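Flesov 26-piece screwdriver kit: small price, big smile

I've been fixing up old office desktops as a hobby for a couple of years now, and until this spring I did the whole thing with one long Phillips screwdriver and a butter knife. It worked! It was also miserable. So when I spotted the Flesov kit for 20 dollars at Huttunen, the hardware store in Lernthorpe, I grabbed it without reading a single review.

What you get is a stubby handle, a long extension, a pair of plastic tweezers and a row of bits in a flat zip case. The case is nicer than it needs to be. Every bit has its own slot with the size printed beside it in white, big enough that I don't need my reading glasses, and the slots grip hard enough that nothing rattled loose when I dropped the whole thing down the basement stairs (twice, same afternoon).

The magnet is my favorite part. It holds a case screw upside down and keeps holding it while you feel around for the hole, but it isn't so strong that it drags screws out of the tray when you reach past. The handle has a spinning cap on the end, so you can press down with your palm and turn with two fingers - I'd never owned one like that and now I want it on everything.

The extension is what got me through my latest project, a Dell tower that I bought for parts and then fell in love with. Old towers like this are roomy until you need to reach something under the cables.

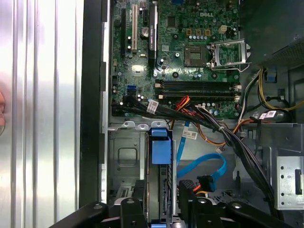

With the long shaft on, I can come straight down past a cable bundle and still see what the tip is doing. My old screwdriver was so fat at the neck that I always ended up bending wires out of the way and then bending them back. The tweezers earn their spot too, mostly for fishing out dropped screws, and I like having plastic tips around a bare CPU socket.

Gripes? I have 2. The smallest flathead chewed up a little on a stubborn screw from a laptop hinge, so I wouldn't trust it with much force. And the zipper pull is tiny, a real pain with gloves on. I tied a loop of string to mine.

My neighbor in Plullville has a kit that cost 74 dollars, with a ratchet and a metal case, and yes, it feels lovely in the hand. I borrowed it for a weekend and gave it back without a pang. For desktops, the Flesov does everything I ask, and I've already bought a second one to keep in the car.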